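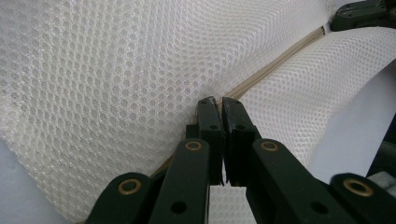
KURNACH, 24 June 2019

Spend a night in the Prundero hills in winter and you'll learn more about cloth than any shop could teach you. It's cold up there, properly cold, and the people who live along the ridge have been dressing for it for generations. I went for a long weekend and came home with a bag full of fabric and a new obsession.

It began with a quilt. The guesthouse in Kurnach gives every bed one, cotton on the outside and wool in the middle, stitched by hand in rows so close together you can hardly fit a fingertip between them. I slept under mine with the window open (a point of local pride, apparently) and woke up warm as toast!

Warmth comes from trapped air. Wool does it with crimp, down does it with fluff, and knitted spacer mesh does it with two faces held apart by a springy layer of yarn. Open that structure up and you get the opposite effect, with air moving through and carrying the heat away, so the same basic idea turns up in summer bedding and hiking packs. I find that completely wonderful. It's all yarn and gaps, and the gaps do half the work.

The old mill at Sestex, a 15 minute drive down the valley, still weaves blankets on looms that shake the floorboards. Visitors can walk through on weekday mornings, and you should, if only for the colour room at the back. There are 402 shades on the wall, pinned up on little cards, and the greys alone would keep you busy until lunch. I counted four I would have called "wet slate" and was told, kindly, that they were nothing alike.

The mill shop sells seconds by the metre. Mine has a pulled thread near one corner and I love it all the more.

Back in Kurnach, try the market behind the bus station for older pieces. I saw a bedcover with a Mughal flower border, faded to the softest pink, and I'm still cross with myself for leaving it on the table. Bring cash, go early, and turn everything over, as the back of a piece of stitching will tell you far more than the front.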